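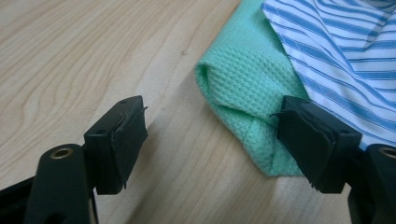 Ticket 2239
Subject: Gripper pad covering, hand-held unit 18, fabric folding station
Site: Prandano
Opened: December 2020
Priority: Normal
Status: Awaiting parts

Reported condition
The black covering on both finger pads is ragged at the edges. A frayed flap stands out at the upper corner of the left pad, and a thin torn strip projects from the right. The lower edges of both pads are also uneven. The operator reports that waffle-weave cloths catch on the right pad during release.

Service history
Both pads were last rewrapped in October. The service interval for this station is 22 shifts, and the log shows 39 completed without a pad change.

Action taken
1. Unit withdrawn from fabric work.
2. Pad screws checked for tightness. No adjustment required.
3. Finger travel tested through the full stroke. No binding found.
4. Replacement covering, 2 sets, ordered from Grasska.

Instructions to station staff
Do not trim the torn strips or apply tape over them. Striped shirts and green cloths are to be handled with the spare unit until further notice.

Next step
Kimaro maintenance will fit the new covering and repeat the release test before the unit is returned to service.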